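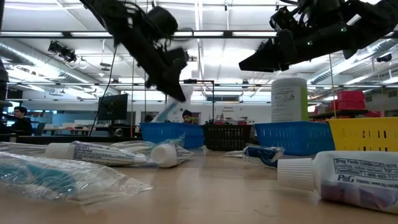
Two robotic hands over a wooden tabletop, one holding a packaged toothbrush.

Farkora Perch Ages
Data card and README

Summary

Farkora Perch Ages is a set of otolith age readings and matching length, weight and sex records for European perch (Perca fluviatilis) from Farkora Reservoir and the lower Baird, the river that feeds it. It covers about 4000 fish. Most came from gill nets set in August, the rest from anglers' catches handed in at the Kamham landing.

The set was put together to fit growth curves and to compare how different readers age the same fish. It was not designed to estimate stock size, and catch per net should not be worked out from it. Net effort is recorded only in part.

Contents

fish.csv - one row per fish, with the biological measurements
readings.csv - one row per reading, so a fish read twice has two rows
hauls.csv - one row per net or landing batch
readers.csv - reader codes and training level
sections/ - grayscale scans of sectioned otoliths, for the fish that have them
notes/ - field notes, typed up as written

The tables join on fish_id and haul_id. Both are text fields. Some have leading zeros, and spreadsheet programs will strip these on import unless the column type is set first.

Columns in fish.csv

fish_id: unique key
haul_id: key to hauls.csv
total_length_mm: snout to tip of tail, tail lobes pressed together, rounded down
weight_g: whole fish, ungutted; blank for fish landed gutted
sex: F, M or U
maturity: stage at capture, blank if not checked
otolith_side: L, R or B (both kept)
damage: 1 if either otolith was chipped or cracked on removal

Columns in readings.csv

fish_id: key to fish.csv
reader: key to readers.csv
method: whole, broken or sectioned
rings: number of full winter rings counted
edge: opaque, clear or unsure
age: rings, adjusted for edge and capture month
confidence: 1 (poor) to 3 (good)
radius_um: core to edge along the reading line, sectioned otoliths only

Collection

Multi-mesh nets were set at dusk and lifted after sunrise. Set positions followed the depth bands used by the reservoir operator. In the Baird the nets were shorter and were tied off on the slack side of the bends, so small fish are thin on the ground in the river part of the data. Odair Macedo ran the river sets and his notes on each bend are in notes/baird.txt.

Fish from the Kamham landing are a different kind of sample. Anglers choose where to fish and what to keep, and the local size limit is 270 mm. Fish under that length are almost absent from the landing batches. Any growth curve fitted to landing fish alone will put young fish too large for their age. Use the source column in hauls.csv to separate the two, or fit with a truncation term.

Preparation and reading

Otoliths were removed through the gill opening, wiped clean and stored in paper envelopes. Fish with three rings or fewer on the whole otolith were not taken further unless the reader marked the edge as unsure. Older fish were broken through the core and burned, or set in resin and cut. Cutting gives clearer rings near the edge but costs more time, and 3000 fish were aged without it.

First readings were made by Ilona Fodor and Zdeňka Kratochvíl. Readers saw the capture month but not the length of the fish. Second readings were made by Gergely Nyitrai without access to the first. Where the two differed, both rows were kept. There is no agreed or final age in this release. Users who need one value per fish should say how they picked it.

The first ring is the main source of disagreement. Perch from the shallow arm often show a false ring inside it, probably laid down at the change from plankton to larger prey. One reader counted it in the early batches. Those batches are flagged with recheck = 1 in readings.csv and have been read again, but the old rows have not been removed.

Known problems

- Weights from one Monday session are too high. The scale was not zeroed after the tray was changed. The rows are kept, with weight_flag = 1.
- Envelopes from haul F-017 got damp and the pencil numbers ran. Fish were matched back by length and otolith size. Treat these matches as likely, not certain.
- Sex is U for most fish caught in summer below the length at which the gonads are easy to tell apart by eye.
- Section scans were made at two light settings. Ring contrast is not comparable between them. The setting is in the scan file header.
- Old females are better represented than old males. Part of this is real, as females grow larger and live longer here, and part comes from mesh size. The two causes cannot be split with these data.

Suggested use

Fitting length-at-age curves by sex and water body. Testing reader bias. Training people to read perch otoliths: the folder sections/training holds 100 scans with marked rings, chosen to include hard cases.

Not suited to estimating mortality without a correction for net selection, or to comparing years. Water level in the reservoir changed between seasons and moved the nets to different ground.

Loading

The tables are comma-separated, UTF-8, with a period as the decimal mark. Missing values are blank. Zero is a true value in rings and means a fish in its first year. The script drallard_check.R runs the joins and prints rows that fail the range checks. It needs base R only and should finish with no output apart from the rows listed in known_fails.txt.

Versions

The current version adds radius_um and splits the old comment column into damage and edge. Files made with the earlier layout can be converted with convert_old.R, but comments that fit neither column are lost in the process - keep a copy.

Credit and contact

Please credit the Drallard Freshwater Group and give the version number. Data questions and corrections go to Kinga Takács, who keeps the master tables. When reporting an error, include the fish_id and the reader code. The otoliths themselves are kept in the Drallard store and can be borrowed for rereading, with the envelopes returned in their original order.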